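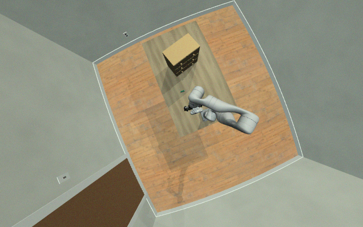
The Steltton 700 is a battery power station for people who lose electricity during fire weather shutoffs. We ran it through two outages in June. It kept a router, two lamps and a phone charger going for 8 hours, and the fan stayed quiet.

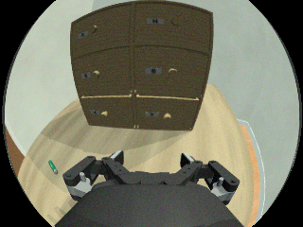 Trirkside Outage Readiness Team
Reviewed by Harriet Escobedo

It won't run a full-size refrigerator for long. The handle is narrow and the display is hard to read in daylight. At $200 with our member discount, I'd buy it again.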